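Search this forum Go Advanced
Print this thread | E-mail to a friend

Topic: Blending class at Cindasdale in March – who's in?

markermoth
Applications went up last night and I already sent mine! Two days of alcohol marker blending, skin and hair on day one, fabric on day two, and the fee is $80 with the Plenda paper pack included. I took the beginner one last year and came home so fired up I colored until 2 a.m.

inkypaws
Ooh, yes please. Is it still the Jorkance brush nibs, or can we bring our own?

markermoth
Bring your own if you like, the supply list says either.

tealstamper
I'd skip day one if you've done the beginner class. Mine repeated a lot of it.

markermoth
Have to disagree – the hair section alone was new to me, and I learned more from redoing the basics than I expected!

inkypaws
Signing up for both days. My 6 grays all look the same on paper and I need help, lol.

markermoth
Yay! A few more from my pictures folder:

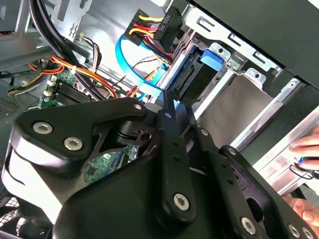
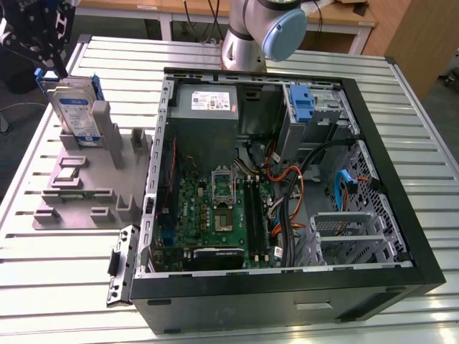
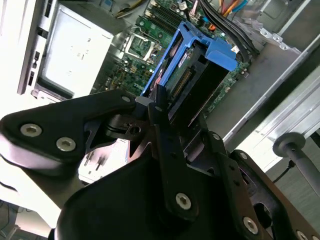
All three: desktop computer with the case open.

Comments

papercrane243: Does the certificate count toward the advanced level?

markermoth: Yes, as long as you do both days.

tealstamper: OK, fine, you two talked me into day one. Save me a seat near the window!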